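Why Does a Golf Ball Have Little Holes?

Take a golf ball in your hand and turn it slowly. It is covered with small round hollows, and they are called dimples. A ball made by Zirkik, the kind we use in the children's group at the Hiltholm course, has 333 minus 200 of them on the side you can see when you hold it still. That is 133. On the other side there are more.

Long ago golf balls were smooth. The players noticed a strange thing: an old ball, full of scratches and bumps, flew farther than a new one. So they began to make marks on the new balls on purpose. Later the factories made the marks neat and round, and so we got the dimples of today.

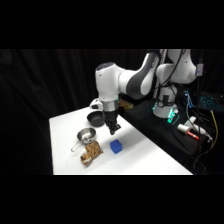
Air is the reason. We cannot see it, but it is always around us, and a flying ball must push it aside. When a smooth ball flies, the air slides over the front and then lets go of the ball too early. Behind the ball there stays a wide, messy space of air which pulls it back. This pull is called drag. You can think about your own arm for help. Stretch it from your shoulder, then bend it and point the hand straight down at the table, as the white robot arm in the photo does with its last part. If you now move your hand quickly from side to side, you feel a little wind on the skin. That is air being pushed away, and the ball feels it much more, for it goes much faster.

The dimples make the air close to the ball tumble a little. Tumbling air stays on the ball for longer, and it goes farther around to the back before it lets go. Then the messy space is smaller and the drag is smaller too.

There is also the spin. The face of a club leans back, so when it hits the ball, the ball turns backward while it flies forward. The spinning ball sends some air down behind it, and the air pushes the ball up. We call this push lift. With lift the ball stays longer in the sky.

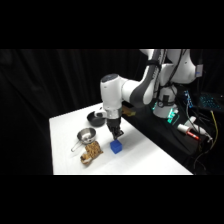 Would a smooth ball fly as far if I hit it harder?

It would go a bit farther than with a soft hit, but a ball with dimples, hit just as hard, would still beat it easily.

Now you can try something at home. Ask a grown-up for a table tennis ball and a practice golf ball of soft foam. Throw each ball 3 times in the yard and look where it lands. They do not weigh the same, so it is not a perfect test, but it is a good start for asking questions.

More from Plesness Junior Golf Pages
- What is inside a golf ball?
- Why is there sand on the course?
- How to choose your first club
- The Dufour putting game for rainy days
- 15 golf words to learn in May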